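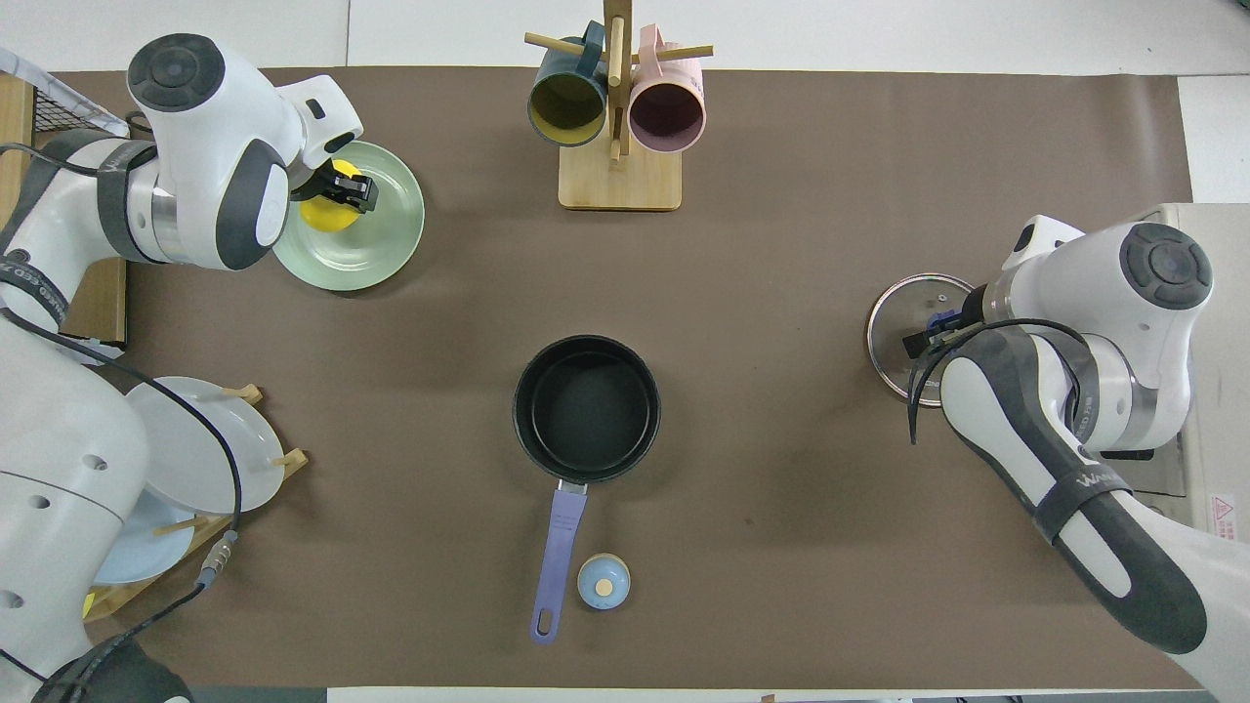

Mido, March 2019

Speaker notes: Two grippers, one sink's worth of washing up

(Slide 1 stays up while people sit down. Don't start until the door is shut.)

Thanks for having me. I was asked to talk about which gripper you should buy. I'm going to spend most of the time on why I don't trust the answer I was given when I asked the same thing last year.

The bench you're looking at is ours. Two arms, black grippers on both, and a set of kitchen things chosen to be annoying. The left arm has a yellow sponge on a green plate. The right one has a glass pot lid by the time you see it here, and the lid is the item I want to talk about.

(Next slide: the data sheets)

We compared two makes of finger, the Donis and the Takero. Both sheets promise a firm hold on "household objects". Neither sheet says which objects. I wrote to both firms and got a brochure back from one of them, the same brochure I already had.

So we picked our own. Sponge, plates, mugs, saucepan, lid. 225 attempts for each set of fingers, same arms, same controller, same person resetting the table. That last part matters more than people admit. If you change who puts the saucepan back, the handle ends up somewhere else and your numbers move.

(Pause. Someone will ask about randomised positions. Say it's coming.)

The sponge first. It squashes, it forgives a bad approach, and every gripper I've ever tried can hold one. Please stop showing me sponges in sales videos. Holding it is easy. Keeping it pressed on a plate with an even force is a controller problem, and swapping the fingers made no difference we could measure.

Mugs on a wooden tree. Ours hang upside down with the handles over the pegs, so the arm has to lift before it pulls. Early on we blamed the Takero fingers for knocking mugs off. Then we watched the recordings back and the arm was pulling too soon with both sets. I had already written the email complaining. I had to write another one.

Now the lid. Clear glass, metal rim, round. The depth camera looks straight through the glass half the time and gives you the table instead. You can have the best fingers in the world and they'll close on nothing. Of our failed lid attempts, the great majority were over before the gripper touched anything.

(Next slide: the bar chart. Don't read it out.)

I've left the bars in because the organisers wanted a chart. The Donis comes out ahead by 6 successful attempts. I wouldn't spend money on that gap. Run the whole thing again in a damp week and I think it could go the other way — I can't prove that, we only had February.

What I would spend money on is the camera mount. We moved it once, part way through setting up, and the lid went from hopeless to merely poor. No gripper change did anything like that.

(If short of time, skip to questions from here.)

Jacquet controller: it's fine. It costs 700 more than the one it replaced and the main thing I noticed was a quieter fan. Both arms stayed in step. They stayed in step before.

Cables. Ask any seller where the cables go when the wrist turns over. We lost 8 attempts to a cable catching, and I counted those as failures, which neither firm liked. A robot in a kitchen will have its cables with it.

(Next slide: what to ask for)

Ask to bring your own objects to the demo. Ask for every attempt, including the ones where the arm stopped halfway. If they'll only show you the sponge, go and have a coffee.

We haven't tested wet plates yet, so please don't ask me about suction. Questions on anything else.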